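The Hendine Plain Urn
Cremation urns, Flirnby workshop range

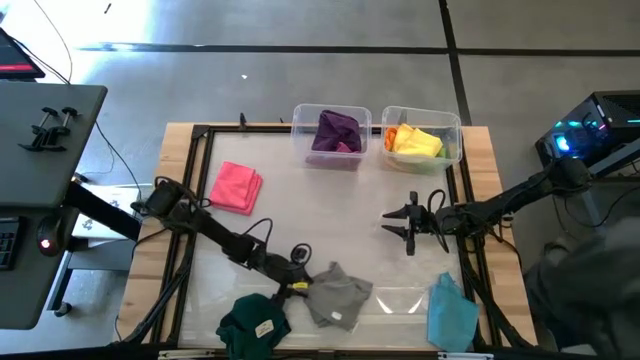 Work table with a light wood top and a whitish centre surface, five cloths out.

The Hendine is our plainest urn and, to our mild annoyance, the one most families choose. We make fancier ones. They sit on the shelf looking hopeful.

It's turned stoneware with a matte grey glaze, a flat lid and a threaded collar that closes with a quarter turn. No doves, no sunsets, no golfers. If your dad was a golfer, the Badwood has room on the side for engraving and we won't say a word.

Details
Capacity: 3,483 millilitres, enough for one adult
Weight empty: 2,000 grams
Colours: grey, darker grey
Lead time: 8 working days, longer in May when the kiln gets its service
Price: $161, felt bag included

Engraving goes on a small brass plate under the rim. Senga Crichton does the lettering by hand and will ring you about spelling, middle names and whether you really want the nickname. Please pick up. She keeps ringing.

Will it fit a niche? Most, yes. Measure yours first, as cemeteries have their own ideas about what a standard niche is. The Kurup is the slimmer choice and holds a bit less.

Pickup from the Flirnby counter is Saturday morning only. Ask for Custódio Cordeiro, who can also transfer the ashes for you at no charge if you'd prefer not to do it at the kitchen table.

Unused urns can be returned unless engraved. Used ones we'd rather you kept.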